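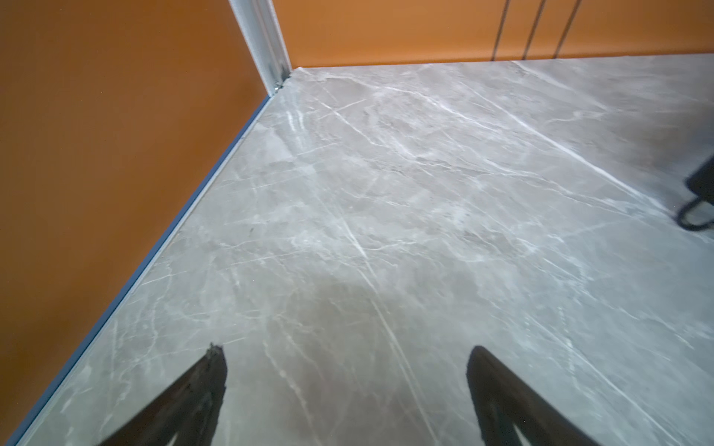 Hooman Hosseinzadeh wrote in to ask why a robot costs so much more than the price on its label, and whether a school could ever save up for one. What a brilliant question! Let's go shopping.

Say your school has 3069 pounds to spend. You find a robot arm called the Belum for 2000 pounds. Easy, you can buy it today and have lots left over!

Hang on, though. What is the arm going to hold things with? Many arms come without a gripper, and that's the part with the fingers. Two fingers are enough for plenty of jobs, like picking up a block or a sock. Soft, squashy things may need a different kind, so decide on the job first and choose the fingers afterwards.

Then there are the bits that wear out. A set of spare fingertips might be 20 pounds and a new cable 90 pounds. They sound small next to the arm, but you'll buy them again and again, so they get their own line in the budget (a budget is just a plan for your money).

Now look down. Floors matter! A robot on wheels may slip on a shiny floor, and a shiny floor can bounce light back into its camera and muddle it. Walls and corners matter too, so get out a tape measure and check how far the arm can swing before it bumps into something.

Try it yourself: draw your classroom from above, mark where the robot would go, and write a price beside everything it needs. Don't forget the plug!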